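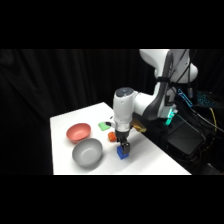
## Release Gaps and Audience Recall in Long-Running Film Series

Jaxon Penner, Yolanda Nguyen-Tran
Supervisor: Everett Mbeki

### 1. Purpose

Studios that own a long film series have to decide how much time to leave between entries. We tested whether viewers who wait longer for a sequel remember less of the earlier plot, and whether a short recap at the start of the new film makes up the difference. The test material was *Medum*, a three-part student space serial written by Cletus Haverford and shot on campus.

### 2. Method

We recruited 112 viewers through the film society mailing list. All of them watched Part One in the Mercado screening room. They were then split into two groups. Group A saw Part Two after 2 weeks. Group B saw it after the winter break, in December and January, with a gap of seven weeks.

Half of each group got a recap of 37 seconds before Part Two. The recap was cut by Arlo Ridgeway from existing footage and contained no new dialogue. The other half went straight into the opening titles.

Recall was measured with a written form handed out before Part Two for the no-recap viewers and directly after the recap for the others. The form covered character names, the location of the Dadik station, and the reason the crew of the *Plokau* leaves it. Spelling was ignored. Partial answers received half credit. Two of us scored every form separately and settled differences by rereading the answer together.

### 3. Results

Group A without the recap scored higher than Group B without it. The largest loss was in character names. Most viewers in both groups could still explain why the *Plokau* leaves the station.

With the recap, the two groups were close. The recap shows the captain and the pilot by name but never names the engineer, and the engineer's name was the item most often left blank in Group B.

Attendance was a problem. In Group B, 37 viewers did not return for Part Two and were dropped from the comparison. Those who came back may have liked Part One more, and this would raise the Group B scores.

### 4. Limits

Part One has a running time far below that of a studio feature, and our longer gap is small next to the two or three years common between theatrical releases. Viewers also had no trailers, posters or online discussion to refresh their memory between parts.

The form was not tested before use. The question on the station's location accepted two readings, "in orbit" and "behind the moon," and we gave full credit for either.

### 5. Further work

Part Three is in editing. We plan to repeat the test with a second version of the recap that names the engineer, and to send a reminder message to both groups in the week before the screening.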